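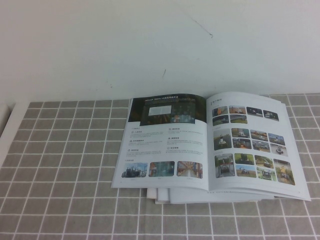 # Who Knows Where You Are? Passwords, Apps and Nosy Little Games

Suppose you download a free game called Lukumay. It has a hopping goat and a great many coins. Before the goat will hop, the game wants to know where you are, who your friends are, and whether it can listen through your microphone.

The goat does not need any of this. Goats hop perfectly well without your address.

## What an app permission is

When an app wants to use part of your phone or tablet, it has to ask. The question pops up in a box with two or three buttons, and most people press whichever one makes the box go away. Grown-ups are terrible at this. My neighbor Conall Doherty once let a flashlight app read his whole contact list, all 306 people, including his dentist.
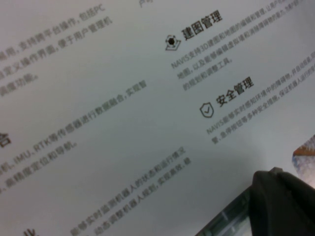
A map app has a fair reason to ask where you are. A drawing app has a much weaker one. Before you tap, try asking yourself what the app would do with the thing it wants. If you can't think of anything, tap "Don't Allow." Most apps will sulk for a second and then work fine.

## Why would anyone want to know?

Mostly to sell things. If a company learns that you play goat games after school and live near a pizza place, it can show you ads for pizza at exactly the hour you get hungry. One kid's habits aren't worth much. Put 3360 kids together and somebody will pay for the list. 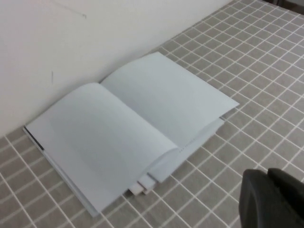 **Can I turn a permission off after I've said yes to it?**

Go into the settings on your phone or tablet, find the app's name, and you'll see a switch for each thing it's allowed to use. You can flip them off whenever you like. If the device belongs to a parent, ask them to sit with you while you do it. They may find a few surprises of their own.

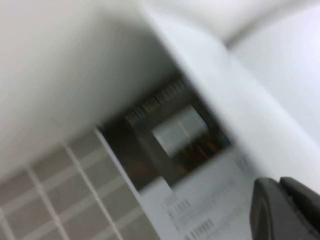
## Try a permission hunt

1. Pick five apps you use a lot.
2. Write down what you think each one is allowed to do.
3. Open the settings with a grown-up and check.
4. Switch off anything that makes no sense, and tell the goat you're sorry.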